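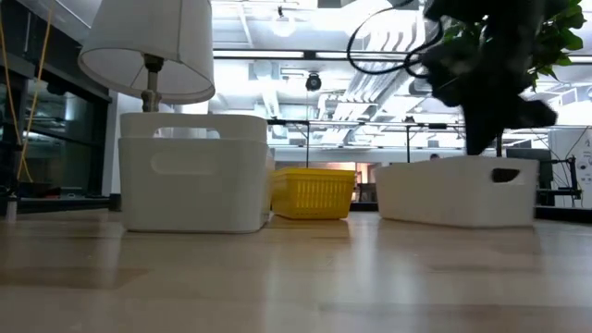
How to Sort Out a Catch-All Table with a Few Plastic Bins

Posted April 8, 2019 by Brisa Galindo
Filed under: Small Rooms, Tables and Shelves

Every home I have ever lived in has had one table that collects things. In the apartment on Dirnside it was the drop-leaf by the front door, and in this house it's the long one in the room where we do pretty much everything except sleep. Mail lands on it, so do batteries, library books, the good scissors, the bad scissors, half a roll of wrapping paper and whatever came home in somebody's coat pockets. I used to clear it the way my mother did, by scooping everything into a grocery bag and hiding the bag before company came, and I still find those bags from time to time (one of them had a birthday check in it, I'm sorry to say, and the birthday was long past).

What I do now takes an afternoon the first time and a few minutes a week afterward. It needs some plain plastic bins, a little patience, and a place to sit down, which I really do recommend. Pour yourself something and let's get started.

What you will need

Plastic bins with handle holes. Plain white is easy to live with and easy to match later.
One small basket in a color you can't miss. Ours is yellow.
One longer, lower bin if you have it.
Masking tape and a marker.
A damp cloth and a dry one.
A trash bag and a paper bag for recycling.
Good light. A table lamp is plenty.

If you're buying bins, take a tape measure to the store, and measure your shelf before you go. I once came home from Oleo with bins that were perfect in every way except that they stuck out past the shelf by the width of my thumb, and I bumped my hip on them for 3 months before I gave in and took them back. Look for sides that taper a little toward the bottom, so that one bin will sit down inside another when it isn't being used. Check the handles too. An oval cutout you can get your whole hand through is worth a lot more than a pretty lid, especially if the bin is going up high or you have somebody in the house with sore knuckles.

Step 1. Take everything off, and I do mean everything

Move the whole pile to the floor or the bed or another table. It will look terrible, and that's fine. Don't read the mail yet! I know how tempting it is to open just one envelope, but one envelope turns into a phone call, and then it's suppertime and you have a bed covered in batteries.

When the top is bare, wipe it down with the damp cloth and go over it again with the dry one, following the grain if it's wood. Have a look at the finish while you're down there. Ours has a few rings from the summer we had the Ambrosio cousins staying, and I have decided to be fond of them.

Step 2. Set up your bins before you touch the pile

Line the bins up along the far side of the table so the near side stays open for working. This is the part I got wrong for years. I would put the bins on the floor by my feet, and then I'd be bending down over and over, and by the end of an hour I was cranky and throwing things in any old place.

Leave the spare bin nested in its twin for now. You'll know when you need it, and if you set it out at the start you will find something to fill it with – I always do.

Give each bin one job and write the job on a piece of masking tape. Keep the words short and use the words your family uses. Here are the ones we settled on:

STAYS HERE, for things that belong in this room.
GOES UPSTAIRS, for things that belong anywhere else in the house. (If you have no upstairs, call it ELSEWHERE.)
THIS WEEK, for the small basket. Bills, forms, a library book that's due, the button that came off the gray coat.

The longer, low bin is good for STAYS HERE, as you can see down into it without digging. The deep ones are better for carrying. And the bright basket really should be the one with the deadlines in it. I can walk past a white bin for a month, but I can't walk past that yellow.

Step 3. Sort by the handful

Pick up a handful from the pile, bring it to the table, and place each thing in its bin. Don't stop to find the thing's exact home or to put the pens with the pens. You're only deciding which bin, and if you can't decide in a breath or two, put it to one side and keep going.

Trash goes in the trash bag right away, and junk mail in the paper bag. My husband Rodel likes to make a little stack of "maybe" papers at his elbow, and I have learned to let him, so long as he deals with the stack before he gets up.

A few things that tend to slow people down:

Cords. If you don't know what it charges, tape a note on it with today's date and put it in STAYS HERE. If the note is still on it in July, let it go.

Instruction booklets. Keep the ones for things you still own. Most can be found online these days, but I like paper, and I won't scold you if you do too.

Children's drawings. Choose with the child, on another day, when both of you have eaten.

Loose change. Any jar will do. The first time I did this whole routine I came up with $43 in coins and small bills, so it may well pay for your bins.

Step 4. Decide what gets to live on the table

This is my favorite part. An empty table is an invitation, and by Thursday it will be covered again, so give it a couple of things that are meant to be there. A lamp is a good one. A lamp with a big pale drum shade spreads a soft light over the whole top, and it makes even a stack of bins look rather cozy. A plant is another, and I'd choose something with a bit of height and a small footprint, so it doesn't take up your working room.
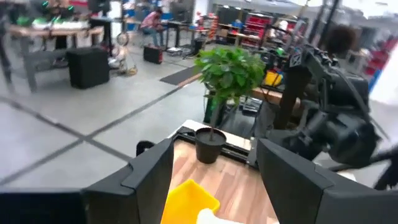

I'm partial to the kind that is trained like a tiny tree, with a straight bare stem and a round head of leaves on top. All the green is up high and the pot takes hardly any space, so you can slide a basket or an open magazine right up next to it. A plain black pot suits almost any wood. Put a saucer under it if there's any chance of drips, and turn the pot a little every week or so if the light comes mostly from one side.

Place the plant toward the edge of the table, out of the way of your elbows. The yellow basket can sit out on the same table all week, within reach, and the other bins should be on a shelf by the end of the day.

Step 5. Empty the bins in the right order

Start with GOES UPSTAIRS. Put your hand through the handle hole, walk the bin around the house, and drop things off as you go. Don't set the bin down and leave it on the landing. (The landing at my sister-in-law's place in Silonberg had a bin sitting on it for so long that the cat was raised in it.)

Next do STAYS HERE. This one takes longer, because now you're choosing real homes for things. Put like with like, and keep what you use most at waist height. If you have more than the shelf can hold, that's the moment to lift the spare bin out of the nested pair and use it for a second category. Ours became the gift wrap bin.

The THIS WEEK basket you don't empty at all today. Put the things with the closest dates at the front, set it where you'll see it, and go make supper.

Step 6. Keep it going

Pick one time a week. Ours is Monday evening after the dishes, but any time will do as long as it's the same time. Go through the basket, do what can be done, and carry off anything that wandered onto the table. It takes me around 4 songs on the kitchen radio, and one less if Rodel helps.

Basket care, for what it's worth: baskets with a fine grid of holes in the sides are lovely and light, but they do catch dust in the holes. Swish the empty basket in a sink of warm soapy water, go over the sides with a soft brush – an old toothbrush is just right – and let it drain upside down on a towel. Smooth bins only need a wipe. Skip the scouring powder, it scratches the matte ones and then they hold on to dirt.

Questions I've been asked

Do the bins have to match? No, though bins of the same kind nest much better, and when the table is clear you'll want them to take up as little room as possible.

Can I use cardboard boxes? Certainly, for the first afternoon. They get soft at the corners if you carry them a lot. I'd cut handle holes in the ends and see how you like the system before you spend any money.

What about lids? I leave them off for anything that's in use. A lid turns into a shelf, and then you have things on top of the bin as well as in it. For the closet, yes, lids.

My table is tiny. Will this work? Mrs. Quintero next door does it on a card table, with one bin and one basket, and a grocery bag hung on the doorknob for the things that go elsewhere. She finishes well before I do.

How do I get tape marks off the bins? Warm the tape with your hand for a minute and peel slowly. A drop of cooking oil on a cloth will take care of anything sticky that's left, followed by a little dish soap.

If you try it, write and tell me what was at the bottom of your pile. I've had some wonderful letters about this. Next time I'll be doing the drawer under the oven, so if you have a method for baking sheets that don't stand up by themselves, please send it along before then.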